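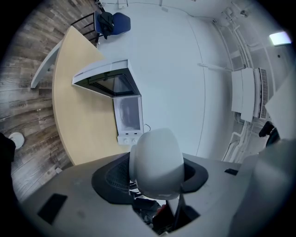 Puesto de revisión, lado de la pared. Equipo con la tapa levantada.

Lista: mantenimiento-sala
Asunto: Re: Mesa de revisión y equipo blanco con tapa
De: Ching-wen Fang
Fecha: 24 de diciembre de 2024

Hola a todos:

Respondo por puntos al mensaje de Teltier, que dejo citado por partes para no perder el hilo.

> Necesitamos confirmar si el equipo puede quedarse en la mesa clara
> de canto curvo o si hay que trasladarlo al banco recto del almacén.
> El banco tiene 800 mm de fondo y toma de corriente propia.

Por mi parte, se queda en la mesa. El banco del almacén tiene fondo de sobra, pero la balda superior está a una altura que impide abrir la tapa por completo, y para cualquier intervención en el interior hace falta tenerla levantada. En la mesa no hay nada por encima.

La única condición que pondría es la distancia al borde. Propongo 100 mm libres como mínimo entre la base del equipo y el canto, medidos en el punto más desfavorable. Con un canto recto bastaría una sola medida; en este hay que tomar dos, una a cada lado de la curva. El lado del cable cuenta igual que los demás.

> ¿Qué hacemos con el cable? La última vez alguien lo dejó colgando
> y la hoja de sala dice que no puede haber cables sueltos.

El cable negro sale por el lado derecho, cerca de la base. La hoja de sala (revisión de abril) habla de zonas de paso, y el lado de la pared no lo es. Aun así, prefiero que el sobrante vaya recogido en un lazo amplio, sin brida apretada, y apoyado en la mesa. Si queda una vuelta por fuera del canto, se corrige al terminar el trabajo. Honberg se ofreció a poner un pasacables adhesivo; por mí, adelante, siempre que no se taladre el tablero.

> Cadwaladr pregunta si se puede trabajar en el compartimento
> sentado o si es obligatorio estar de pie.

Sentado, con la mesa a la altura actual. El compartimento se alcanza desde arriba con la tapa inclinada y una mano dentro; la otra puede descansar en el tablero. De pie hay mejor visión del fondo, pero se acaba apoyando el peso en el borde del equipo. 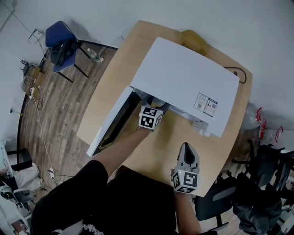

Trabajo en el compartimento, vista desde arriba. Etiqueta con código QR en la cara derecha de la tapa.

Sobre la etiqueta: no se despega ni se tapa. En el inventario antiguo se copió a mano el texto pequeño, con el resultado que todos conocéis – dos fichas distintas para la misma unidad. Desde ahora se lee el código y se pega la cadena completa en la ficha, sin abreviar. Quien no tenga lector a mano, que deje el campo vacío y avise a la lista.

> El recipiente amarillo, ¿forma parte del equipo o es de la sala?

De la sala. Figura en el inventario como material auxiliar y puede seguir al fondo de la mesa, detrás del equipo, donde no estorba. No lo uséis como tope de la tapa. La tapa se sujeta con su propia bisagra o con la mano, y si la bisagra cede se apunta como avería.

Quedan tres asuntos menores del entorno:

1. Silla azul. Se usa como perchero. No me opongo, pero la ropa y las bolsas tienen que estar fuera cuando se necesite el asiento.

2. Botellas de agua. En el suelo, cerradas y junto a la silla, de acuerdo. Sobre la mesa, no, con el equipo abierto.

3. Cables y aparatos pequeños del suelo, junto a la pared. No entran en esta revisión. Hay que decidir si la caja de cartón se guarda o se tira; lo dejo para el próximo mensaje con Huline en copia, que lleva el archivo de embalajes.

> Falta también el código de partida para cerrar el parte.

El parte se cierra con el código 2,026, escrito con coma, tal como lo genera la hoja de cálculo. Ya sé que parece un decimal. Si se cambia, la búsqueda no lo encuentra.

Plazo para objeciones: 5 días desde la recepción de este mensaje. Si no llega ninguna, paso la mesa a ubicación fija en el inventario y retiro la reserva del banco del almacén.

Saludos,
Ching-wen Fang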